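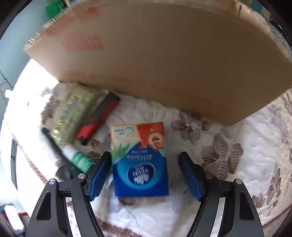

About us

Berkamden House. Guest house, 5 rooms, top of the hill behind the old goods yard. Open all year apart from two weeks in January when we paint things.

How it started

Bought the place as a wreck. No roof on the back half, pigeons in what is now Room 3, a bath in the garden. Plan was to live in it. Then the roofing bill came in, so we let one room to pay for the roof, then a second one to pay for the boiler, and by then we were a guest house whether we'd meant to be or not.

Before us it was a boarding house for people working at the Stuker mill. Long-stay lodgers, shared table, one bathroom on each landing. We found the old rent book behind a skirting board when the electrics were done. It's in the hall now, in the glass case, do have a look. Please don't lean on the case, the leg is glued.

The mill closed, the house went to a dentist, then to nobody much, then to us.

The rooms

All on the first and second floors. No lift, can't put one in, we've asked. If stairs are hard for you ring before booking and we'll talk about Room 1, which has the fewest, only the one flight and a half landing to stop on.

Every room has its own shower room. Only Room 4 has a bath (not the one from the garden). Rooms 2 and 5 look out over the valley, Room 3 is the quiet one at the back, Room 1 gets the morning sun and the bin lorry.

Beds are proper beds. We spent more on mattresses than on the kitchen. White bedding throughout becuase it can all go on a hot wash together. Spare blankets on the top shelf of the wardrobe, feather-free pillows if you ask before 6pm.

Kettle, tea, decent coffee, milk in the little fridge on the landing. Help yourself, write nothing down. Hairdryer in the drawer. Iron on request. No tellies in the rooms, there's one in the sitting room and it's usually on the snooker.

Breakfast

7.30 to 9.30, and until 10.30 on Sunday. Cooked to order. Eggs from the farm below us, bread from the Habte bakery on Station Road, who have supplied us from the first week and who still deliver by bike, even in snow. Their seeded loaf is the one people ask about. Yes you can buy one to take home, tell us the night before.

Porridge, fruit, yoghurt, the full plate, the meatless full plate. Mushrooms done in butter unless you say. Vegan is no trouble but we need to know by the evening, same for gluten free. We're a small kitchen and flour gets everywhere, so if you're coeliac please ring and talk to us properly before you book. We'd rather lose the booking than make someone ill.

Off early? Say so at night and we'll leave a breakfast bag on the hall table. Roll, fruit, something to drink.

No evening meals. We tried it one winter and nearly fell out over it. The pub at the bottom does food until 8.45, the Indian opposite the library does it later and better.

Walkers and cyclists

About half of you, most months. The Nesow Way goes past the gate, 212 yards if you use the cut through, longer if you follow the sign, which is wrong and which we have reported. Boots in the porch please. Drying room behind the kitchen, warm all night from October on, racks for coats and a line for everything else. Newspaper for stuffing boots is in the blue crate.

Bikes go in the lock-up across the yard. Key on the hook by the back door, put it back on the hook by the back door. There's a pump and a stand and a box of bits. Take an inner tube if you need one and leave a few quid.

The top is at 479 metres and takes a fair walker a morning there and back. Fog comes in fast on that side. Tell us which way you're going and when you expect to be down. We do notice if you're not.

Maps to borrow in the sitting room bookcase. Bring them back even if they're wet. Especially if they're wet, we'll dry them flat.

Families

Very welcome. Room 4 takes two adults and two children, or three children if they get on. Travel cot and high chair free, just say when you book. Stair gates go up before you arrive. Box of toys under the sitting room window, some of the jigsaws are complete.

The garden is walled but the pond isn't fenced, only netted, so small ones need somebody with them out there.

Dogs

One well-behaved dog in Room 1 or Room 3. Not on the bed. Not in the breakfast room either, sorry, but there's a spot in the hall where most of them are happy and get fed bacon by people who've been asked not to. Towels for muddy dogs are the brown ones. Only the brown ones.

How we run it

It's a family business, two generations, one of which thinks the other is doing the booking system wrong. We clean, cook and answer the phone ourselves. If nobody picks up we're either making beds or out with the bins, leave a message and we'll ring back the same day.

We heat with a wood pellet boiler and there are panels on the back roof. Sheets changed every 3 nights on longer stays, sooner if you hang the card out. Recycling goes in the green box on the landing, anything left in rooms we sort ourselves.

Things left behind we keep until the end of the season. Chargers mainly. One very good hat, still here. We'll post things on if you cover the stamp.

Getting here

Train to the town, then fifteen minutes uphill on foot. Or ring from the station and if one of us is free we'll come down for you and the bags, no charge. Sat nav takes you to the wrong side of the goods yard. Ignore it after the bridge, go left, keep going past the chapel, white gate.

Parking for four cars if everyone is sensible. Fifth goes on the lane, facing down.

Check in from 3.30pm, out by 10.30am. Luggage can stay in the hall before and after. Arriving past 9pm is fine but let us know, we'll give you the code for the side door.

Booking

Phone is best. Email works but is slower. You'll find us on the booking sites too, same rooms, dearer, they take a cut and we'd all be better of without it.

Deposit is one night. Back in full if you cancel a week ahead, and if the trains are off or the road's shut we'll move your dates instead, no arguing.

Prices page is being redone. Until it's up, ring and ask.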